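The coach would rather not be named, and after an hour in the back office of the Dorley gym I can see why. A lot of people in this sport make their money from the thing we had met to talk about, which is the online qualifier.

If you have missed it, the throwdown at Arroyo used to be open to anyone who paid and turned up. Now you pay first for a qualifier, do two workouts at your own gym, film them, send in the scores and wait. Lernetti, the company that took over the event, says this makes for a better field. I wanted to hear from someone who has judged on the floor there and has also sent athletes through the new system.

"Better for who?" was the first answer I got. "The top twenty were always going to be the top twenty. You didn't need a video to find them. What you've got now is a fee from everybody who was never going to make it."

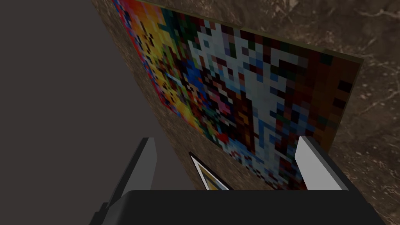 Image credit: Lernetti

I put it to the coach that 1000 entries is a lot for any floor to handle, and that the company has to draw a line somewhere. That got a shrug.

"They say 1000. I've heard that number from them and from no one else. I've asked to see the full leaderboard, including the scores that got thrown out, and I'm still asking."

The thrown-out scores are a sore point. One of the Dorley athletes finished 201st on a list that took 200. The place above went to someone whose video, according to the coach, showed wall balls that barely reached the line. A review was requested. The reply was two sentences long and said the judging was final.

"I watched that video maybe ten times. I'm biased, sure. But I've no-repped my own people in the middle of a final, in front of their parents, so I think I know what a rep looks like." The athlete who finished 202nd was from another gym and wrote in as well, with the same result.

I have only seen one side of that exchange, and Lernetti did not answer my questions before this went up. I did watch the video. Some of the reps looked low to me and some looked fine, and the angle was bad enough that I would not want to swear to either.

Then there is Sisemia, the app that athletes are told to use for filming. It puts a clock on the video and claims to count reps. The coach laughed at that part.

"It gave one of my guys a rep for picking his towel up. I like gadgets. I'd love for it to work. But if a person has to check every video anyway, tell me what I'm paying for."

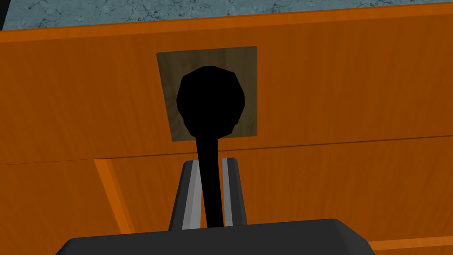 Can you enter the qualifier without using the app?
You can, as long as the whole workout is in one unedited take with a running clock in view. The rule is on the last page of the athlete guide.

The coach found that rule by accident in August, a week after paying for the app for the whole team. No refund so far.

I asked whether any of this had made the training worse. There was a long pause.

"It's made it narrower. People redo the qualifier three, four times to get five more reps. Their shoulders are wrecked and they've skipped squats for two weeks. On a normal competition day you get one shot, you mess it up, you eat a banana and you go again in the next event. I think that's the better test."

So would the gym skip it next year? I expected a firm yes after all that. The coach looked at the whiteboard, where six names were already written down for the next one.

"They want to go. I'll judge them, and I'll be strict about it. And I'm sending my own list of scores to anyone who asks for it."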